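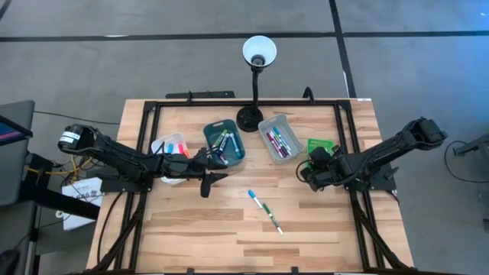 Versuchsplatz mit zwei Armen: drei Kästen mit Stiften, zwei lose Stifte auf der Tischplatte

Zweiarmiger Sortierplatz für Stifte: Wie Arbeitsinhalt, Taktvorgabe und Stellenbeschreibung regeln?

packtisch_nord
Mitglied, Forum Arbeitsgestaltung und Betrieb

Wir konfektionieren bei Statuvon Schreibwaren-Sets, überwiegend Faserstifte in wechselnder Zusammenstellung. Der größte Auftraggeber ist Stefanou. Die Stifte kommen teils sortenrein, teils als gemischte Rückware. Die Rückware wird bisher von Hand nach Farbe und Typ getrennt, in Kästen abgelegt und danach an die Packplätze gegeben.

Seit dem Frühjahr läuft im Nebenraum ein Versuch mit zwei Greifarmen über einem Holztisch (siehe Foto). Die Arme haben Zweifingergreifer. Aufgabe ist vorerst nur, lose Stifte von der Platte aufzunehmen und in den passenden Kasten zu legen. Die Steuerung läuft über eine Software mit dem Namen Horulen, die Integration macht die Firma Mellon. Zwei Kolleginnen und ich betreuen den Platz im Wechsel. Wir legen Material auf, bestätigen Störungen und führen die Arme bei neuen Stifttypen von Hand vor, damit Beispielbewegungen aufgezeichnet werden.

Stand der Zahlen laut Projektblatt: Ein Durchgang umfasst 50 Stifte. Von Hand liegt die Vorgabe bei 800 Stiften pro Stunde und Person. Für die Anlage ist im Endausbau eine Quote von 90 Prozent richtig abgelegter Stifte ohne Eingriff vorgesehen. Der Rest wird nachsortiert. Wer nachsortiert und in welcher Zeit, steht nirgends.

Daraus ergeben sich für uns folgende Punkte:

Erstens die Taktvorgabe. Die Handsortierung wird nach Stückzahl erfasst, mit einer kleinen Leistungszulage. Am Versuchsplatz entsteht keine eigene Stückzahl, also entfällt die Zulage für die Stunden dort. Die Schichtleitung sagt, das sei eine Übergangslösung.

Zweitens die Tätigkeit selbst. Das Vorführen ist ermüdend, weil man den Arm langsam und gleichmäßig bewegen muss und gleichzeitig auf den Greifer schaut. Nach einer halben Schicht merke ich das in Schulter und Nacken stärker als beim Sortieren. Dazu kommt das Warten. Zwischen zwei Störungen kann man nichts Sinnvolles anfangen, weggehen soll man aber auch nicht.

Drittens die Stellenbeschreibung. In meiner steht »Sortier- und Packhilfe«. Das Vorführen und die Störungsbestätigung kommen darin nicht vor. Eine Einweisung gab es, mündlich, vor Ort. Ein Papier dazu habe ich nicht.

Viertens wird der Bildschirm am Platz mitgeschrieben, jedenfalls steht dort, wer angemeldet ist und wie oft eingegriffen wurde. Ob das personenbezogen ausgewertet wird, konnte mir keiner beantworten.

Einen Betriebsrat haben wir. Er ist informiert worden, dass es einen Versuch gibt, mehr meines Wissens nicht. Der Versuch soll im Juli in den Regelbetrieb übergehen.

Mich interessiert, wie andere Betriebe so etwas geregelt haben, vor allem Zulage und Nachsortierung. Und gibt es eine übliche Grenze, wie lange man am Stück vorführen soll?

2 Rückmeldungen als hilfreich markiert, 3 Beiträge

instandhaltung_ff
Mitglied

Wir haben einen vergleichbaren Platz, andere Teile (Dichtungen), ebenfalls zwei Arme. Ich schreibe auf, was bei uns gilt. Das meiste davon wurde erst nach der Umstellung nachgezogen, mit entsprechendem Ärger.

Zulage: Für Zeiten an der Anlage wird der Durchschnitt der letzten drei Monate aus der Handsortierung weitergezahlt. Das ist befristet und steht in einer Betriebsvereinbarung. Ohne Schriftform würde ich mich auf »Übergangslösung« nicht verlassen. Bei uns lief sie im ersten Anlauf ein halbes Jahr, und am Ende war strittig, ab welchem Zeitpunkt nachgezahlt wird. Lass dir die Stunden am Versuchsplatz ab sofort getrennt ausweisen. Falls das System es nicht hergibt, führt eine eigene Liste mit Beginn und Ende und lasst sie von der Schichtleitung abzeichnen.

Nachsortierung: Die Quote von 90 Prozent hört sich besser an, als sie sich am Tisch darstellt. Bei eurem Durchgang von 50 Stiften sind das fünf Stifte, die falsch liegen oder liegen geblieben sind. Bei den liegen gebliebenen ist das kein Problem, die sieht man. Bei den falsch abgelegten muss jemand den Kasten durchsehen, und das dauert je nach Füllung fast so lange wie das Sortieren selbst. Ein Stift schräg über dem Kastenrand hält außerdem den nächsten Greifvorgang auf, das habt ihr vermutlich auch schon. Im Projektblatt sollte deshalb getrennt stehen:
— Anteil nicht aufgenommen
— Anteil falsch abgelegt
— Zeit je Durchgang für Kontrolle und Nacharbeit
Solange die dritte Zeile leer ist, lässt sich der Personalbedarf nicht bestimmen. Bei uns war mit einer Person für drei Plätze gerechnet worden. Derzeit sind es zwei Personen für drei Plätze, und so bleibt es auch vorerst.

Vorführen: Eine feste gesetzliche Grenze für genau diese Tätigkeit kenne ich nicht. Wir haben intern festgelegt, dass nach 40 Minuten gewechselt wird und die nächste Aufgabe im Stehen oder Gehen stattfindet, also Materialtransport oder Packplatz. Hilfreich war auch die Tischhöhe. Der erste Tisch war auf die Reichweite der Arme ausgelegt und für alle unter 1,70 m zu hoch. Das gehört in die Gefährdungsbeurteilung, und die muss vor dem Regelbetrieb vorliegen. Für den Versuch übrigens auch, wenn Beschäftigte daran arbeiten.

Noch etwas zur Beleuchtung. Wenn Farben über Kamera erkannt werden, wird irgendwann jemand eine Lampe aufstellen oder umdrehen und die Quote ändert sich. Bei uns hat eine Schreibtischleuchte mehr Störungen verursacht als der Greifer. Stellung markieren und ins Schichtbuch eintragen, sonst sucht ihr den Fehler bei den Leuten, die gerade Dienst haben.

Wartezeit: Dafür habe ich keine gute Lösung. Wir haben die Etikettierung an den Nachbartisch gelegt. Manche finden das angenehm, andere sagen, sie würden jetzt zwei Arbeiten gleichzeitig machen und beide halb. Beides ist nachvollziehbar.

gast_lager7
Gast

Bei uns gibt es das auch, nur größer. Nach einem Jahr hat sich keiner mehr dafür interessiert. Die Sortierung ist weg, ich bin jetzt im Wareneingang, gleiche Lohngruppe. Ist körperlich schwerer, aber abwechslungsreicher. Den Vorgesetzten fragen, was nach dem Versuch geplant ist, und zwar schriftlich. Mehr kann man da eh nicht machen.

brv_schichtbetrieb
Mitglied, Betriebsratserfahrung

Dem letzten Satz von gast_lager7 muss ich widersprechen, es lässt sich einiges machen. Ich gehe nach Themen vor. Das ersetzt keine Rechtsberatung, die Einzelheiten hängen von Betriebsgröße und Tarifbindung ab.

Information und Beratung. Der Arbeitgeber hat den Betriebsrat über die Planung von technischen Anlagen und Arbeitsverfahren rechtzeitig zu unterrichten und die Auswirkungen mit ihm zu beraten (§ 90 BetrVG). Ein Hinweis, dass ein Versuch stattfindet, erfüllt das in der Regel nicht. Der Betriebsrat sollte die Unterlagen anfordern: Projektblatt, Zielwerte, geplanter Personaleinsatz, Vertrag mit Mellon, soweit er Datenverarbeitung und Wartung betrifft.

Protokollierung. Die Anmeldung am Bildschirm in Verbindung mit der Zahl der Eingriffe ist geeignet, Verhalten oder Leistung zu überwachen. Damit greift die Mitbestimmung nach § 87 Abs. 1 Nr. 6 BetrVG. Auf die Absicht kommt es nach der Rechtsprechung nicht an, die Eignung genügt. Technisch ist das meist leicht zu lösen. Die Eingriffe werden je Anlage gespeichert, die Anmeldung läuft über eine Schichtkennung, und nach festgelegter Frist wird gelöscht. Ob Horulen das so anbietet, muss der Integrator beantworten. Zu klären ist auch, was mit den aufgezeichneten Vorführbewegungen passiert: ob sie einer Person zugeordnet bleiben, wer sie nutzen darf, und ob sie das Haus verlassen.

Dieser letzte Punkt wird häufig übersehen. Für jeden neuen Stifttyp braucht ihr Vorführungen, und deren Güte hängt von der Übung der Person ab, die den Arm führt. Bei einem Betrieb, den ich beraten habe, waren für einen Teiletyp 500 aufgezeichnete Bewegungen angesetzt. Das ist Arbeitszeit mit einer eigenen Qualifikation, und sie gehört in die Stellenbeschreibung. Die Bezeichnung ist zweitrangig, wir haben damals »Anlagenbetreuung Sortierung« eingetragen. Wichtig war die Aufzählung der Tätigkeiten: Beschicken, Vorführen, Störungsbestätigung, Kontrolle der Kästen, Dokumentation. Auf dieser Grundlage wurde neu eingruppiert, eine Stufe höher für alle, die eingewiesen waren und regelmäßig dort eingesetzt wurden.

Einweisung. Mündlich ist zulässig, der Nachweis sollte trotzdem schriftlich vorliegen, mit Inhalt und Unterschrift. Eine Person, die Störungen bestätigt und dabei in den Bereich der Arme greift, muss wissen, in welchem Zustand die Anlage dann steht. Fragt konkret nach: Sind die Antriebe bei der Bestätigung abgeschaltet oder nur angehalten? Wo ist die Abschaltung, und erreicht man sie von beiden Seiten des Tisches? Bei lose verlegten Leitungen am Boden würde ich auf feste Verlegung bestehen, bevor der Platz in den Schichtbetrieb geht.

Entgelt. Der Vorschlag von instandhaltung_ff mit dem Durchschnitt ist üblich. Zu beachten ist der Bezugszeitraum. Wenn ihr schon seit dem Frühjahr im Wechsel am Versuchsplatz seid, drücken diese Stunden den Durchschnitt. Der Zeitraum sollte daher vor Versuchsbeginn enden. Zusätzlich muss geprüft werden, ob die Vorgabe von 800 Stiften an den Handplätzen noch stimmt. Wenn die Anlage die einfachen Stifte übernimmt und von Hand nur noch beschädigte oder verwechselbare sortiert werden, ist das eine andere Arbeit und die Vorgabe ist neu zu ermitteln.

Reihenfolge bis Juli: Unterlagen anfordern, Gefährdungsbeurteilung, vorläufige Regelung zu Entgelt und Protokollierung, danach erst die endgültige Vereinbarung. Die vorläufige Regelung kann auf eine Seite passen.

packtisch_nord

Danke, das hilft weiter. Die Abschaltung ist auf der linken Seite, von rechts kommt man nicht ohne Weiteres hin, das gebe ich weiter. Die Liste mit den Stunden führen wir ab der nächsten Schicht. Zum Bezugszeitraum hätte ich noch die Frage, ob auch Monate mit viel Urlaub mitgerechnet werden, bei mir wäre das der Februar.

brv_schichtbetrieb

Urlaubstage herausrechnen und nur die tatsächlich an den Handplätzen geleisteten Stunden ansetzen. So in die Vereinbarung schreiben.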